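Social Media Marketing, Einheit 4: Redaktionsplan und Kennzahlen
Dozentin: Radka Tomić

Reichweite und Impressionen werden oft verwechselt. Die Reichweite zählt erreichte Konten, Impressionen zählen jede einzelne Anzeige eines Beitrags.

Rechenbeispiel Wudine (Juli):
Reichweite 3000
Impressionen 4386
Interaktionen 57
Interaktionsrate nach Reichweite: 57 / 3000 = 1,9 %

Zum Redaktionsplan gehören Thema, Format, Uhrzeit und Zuständigkeit. Bildserien werden als ein Beitrag geplant und bekommen einen gemeinsamen Text.

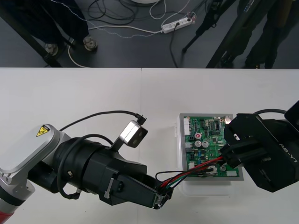
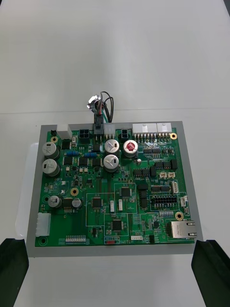
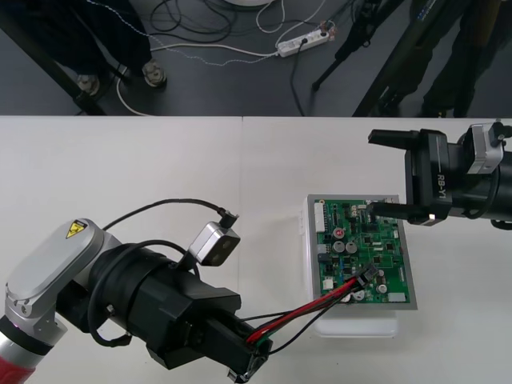

Grüne Leiterplatte auf weißem Tisch

Der Begleittext bleibt in der Übung unter 60 Wörtern. Hashtags zählen mit.

Aufgabe bis zur nächsten Einheit: Plan für zwei Wochen erstellen, Vorlage im Kursordner. Fragen zur Vorlage an Jhair Giraldo.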